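Penner Mobile Disco Package
November 30, 2021
By Nathalie Poirier

The Penner Mobile Disco Package is a complete sound system for dances, club nights and private parties. It is available for hire or purchase through Dronine and is intended for function rooms holding up to 70 guests.

The package consists of two Penner powered speakers with stands, a Grornen four-channel mixer, a dual media player and one wired microphone. A second microphone may be added at the time of booking. Turntables are not included, but the mixer has two phono inputs, and disc jockeys who play from vinyl are welcome to connect their own.

Each speaker weighs 27 pounds and is supplied in a padded bag. All cables are provided in 40-foot lengths. Customers whose stage is located farther from a power outlet should request extensions when placing the order.

Hire periods begin at noon and end at noon on the following day. Orders for 3 days or more qualify for the weekly rate. A refundable deposit is required in all cases, and late returns are charged by the day.
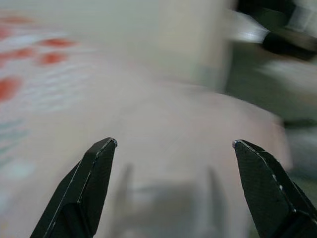
Delivery and setup are offered within the Piscombe area. Customers outside this area may collect the equipment from the Dronine counter on presentation of photo identification.

The lighting bar supplied with the earlier package was withdrawn in July and is now listed separately. Existing bookings that include it will be honored at the original price.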